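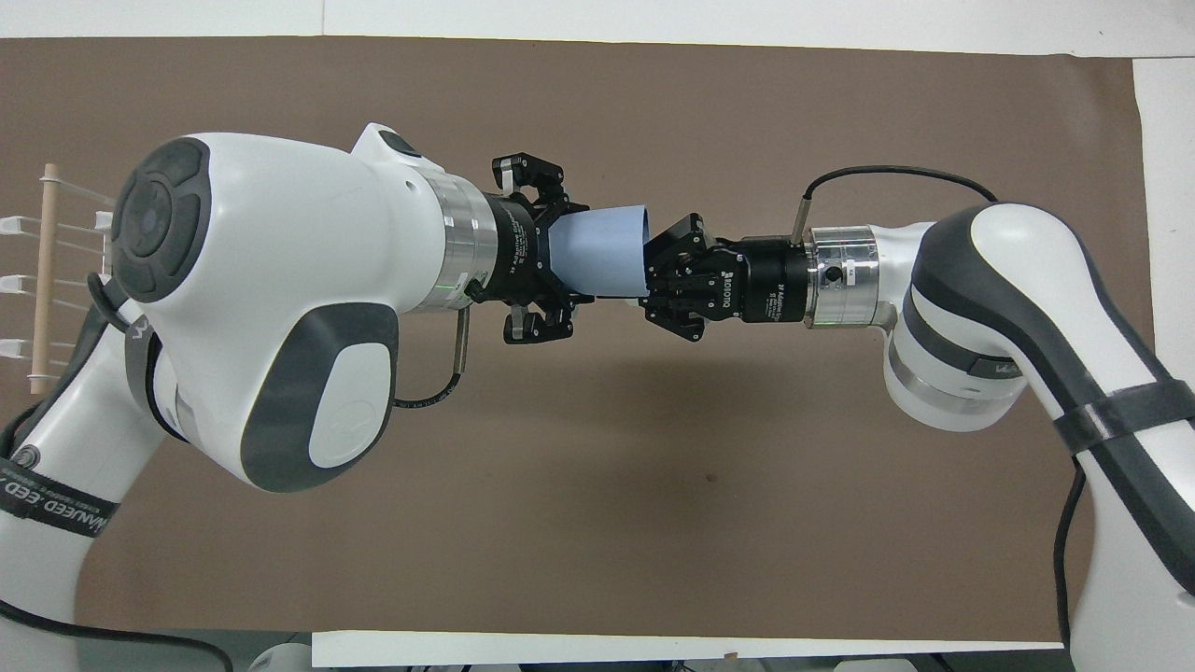 Light blue curved tube held over brown paper.

From: Tshepo Mofokeng
To: Lencho Street Community Garden list
Date: August 11, 2024
Subject: Re: Drip line and the bottom beds

Hi all,

Replying to Pei-shan's message, quoted below.

Pei-shan Shek wrote:
> The bottom beds are still getting almost nothing from the drip
> line. The top row is soaked by the time the last emitter starts
> to dribble. Do we need a bigger pump or is it the layout? Also,
> who has the key to the tap box? I had to use the watering can.

I don't think it's the pump. The run from the tap to the bottom fence is 42 metres on a single 13 mm line, and that is too long for the number of emitters we've put on it. My suggestion is to split it at the rhubarb, with a separate feed down the side path for the lower half. We would need 27 metres of poly pipe, two elbows and a tee. Lok-yiu has a part roll left over from the nursery job and is happy for us to have it.

The filter also wants cleaning. I pulled it out last night and it was full of grit. It should be rinsed every fortnight while we're on tank water, and more often once the weather warms up.

On mulch, the pea straw is $35 for the trailer load if we pick it up ourselves. Please keep it clear of the stems on the young citrus. We lost the mandarin to collar rot last December.

Chia-jung has the tap box key. A spare is being cut and will hang inside the shed door.

If you can help dig the side trench, reply to me off list. Bring a mattock if you own one, the clay is hard going past the compost bays.

Cheers,
Tshepo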